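Drying Time of Cotton Tablecloths Under Three Line Arrangements
Household Textiles module, final report
Submitted 2019-07-14

1. Background

Small guesthouses in Vatville wash table linen daily in the summer season and dry it outdoors. The owners we spoke to at the start of the module disagreed on how cloths should be hung. Some fold them in half over a single line, some peg them by one edge, and the Mondach guesthouse hangs them across two parallel lines so that the cloth forms a shallow trough. We compared the three methods for drying time and for the amount of ironing required afterward.

2. Materials

All test cloths were plain-weave cotton, hemmed on four sides, bought from Pratesard in a single order. Each had a dry mass of 699 g after conditioning overnight in the workroom. Cloths were washed once before testing to remove the factory finish, which otherwise slows water uptake and makes the first run unusable.

Washing was done at the Mondach laundry room on the standard cotton program. Spin speed was kept the same for every load. The kitchen scale reads to 1 g and was checked against a reference weight before each session.

3. Method

A cloth was weighed on leaving the machine, hung, and then taken down and weighed at fixed intervals until its mass was within 5 g of the conditioned value. Each arrangement was tested on five separate mornings. Air temperature and humidity were logged in the shade next to the lines. Mornings with rain or strong gusts were discarded and repeated.

Ironing was scored by one group member who had not been told how the cloth had been hung. The score ran from zero (can be used as is) to five (needs full pressing on both sides).

4. Results

Edge pegging dried fastest on every morning. The folded arrangement was slowest, and the last moisture was always found along the fold, where the two layers touched. The two-line trough fell between them, with most of the remaining water collecting at the lowest point.

Summed over the full series, the folded cloths took 3,189 minutes.

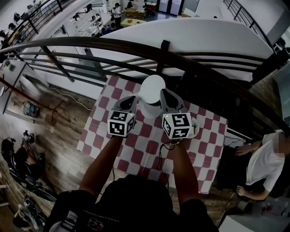 The ironing scores ran in a different order. Edge-pegged cloths had peg marks and a slight stretch at the corners, and most scored 2. Trough-dried cloths had the lowest scores, although two showed a faint line where they crossed the cord. Folded cloths kept a hard center crease that did not relax on the table and had to be pressed out with steam.

5. Limitations

Only one weight of cotton was tested. Linen and polyester blends hold water differently, and the ranking may not carry over. Wind speed was not measured - we had no suitable instrument - so part of the variation between mornings remains unexplained.

6. Recommendation

Where line space allows, cloths should be hung across two lines and shifted once during drying so that the low point changes. Edge pegging is acceptable when cloths are needed the same morning. Pegs should be placed on the hem and never on the single layer.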